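Sound Designer and Board Operator, Stullow Playhouse

Contract position, one production
Reports to: Production Manager
Department: Sound

Stullow Playhouse is hiring a sound designer for the spring production of Banent, a two-act play set in a river lock station. The position covers design, system setup, technical rehearsals, and operation of the board through the final performance. The house seats 84 on a shallow rake, with the control position in the open at the back row.

Scope of work

The script calls for continuous low-level ambience (water, gate machinery, distant traffic) under most of Act One, and a sequence of short-wave radio broadcasts in Act Two. The broadcasts must be recorded with the cast before technical rehearsals begin. The director wants the ambience to thin out gradually over the second act, reaching silence before the last scene. There is no composed score.

The designer will deliver a cue list, a speaker plot, a patch sheet, and a labeled show file with a backup copy. All playback runs from the house computer. Personal laptops may be used for design work but not for performances — the file has to open on house equipment by the first technical rehearsal.

Equipment

The house system consists of left and right mains, a center fill, and 2 subwoofers under the front platform. Additional small speakers can be placed in the set by agreement with the scenic department. Wireless microphones are not used in this production. Rental requests up to 500 dollars can be approved by the production manager; larger requests need a written quote.

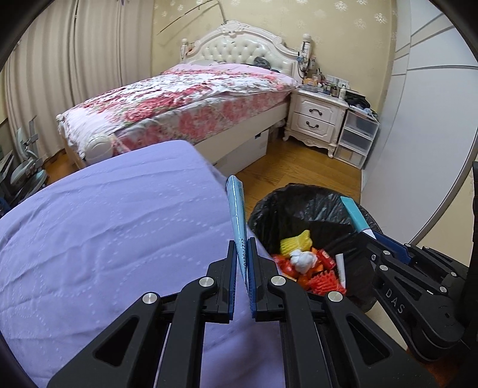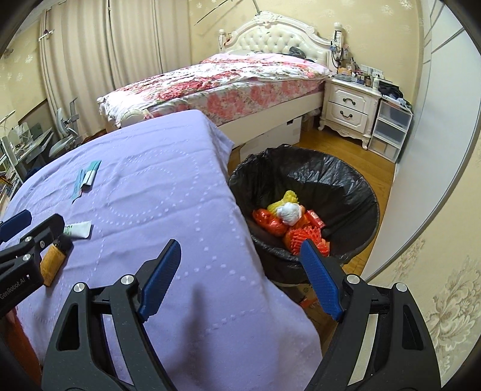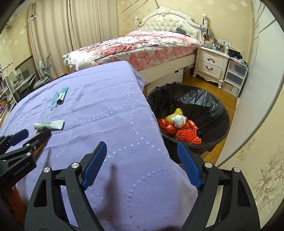 Does the designer have to run the board for every performance?
The designer runs the board for all performances unless a substitute has been trained during previews and approved by stage management.

Requirements

Applicants should have designed sound for at least two staged productions and be able to edit and mix multitrack audio without supervision. Working knowledge of cue-based playback software is required. Experience recording spoken voice is preferred. The speakers are hung from ladders, and applicants must be able to lift and carry a mid-size cabinet with one other person.

Schedule

Design meetings start in January. Technical rehearsals run from 2 p.m. with a meal break. The contract ends after strike, once the rental inventory has been checked and returned.

How to apply

Send a resume, one cue list from a past production, and a short audio sample to the production office at Stullow Playhouse. Label the files with your last name and the word Banent. Samples should be stereo and need no narration.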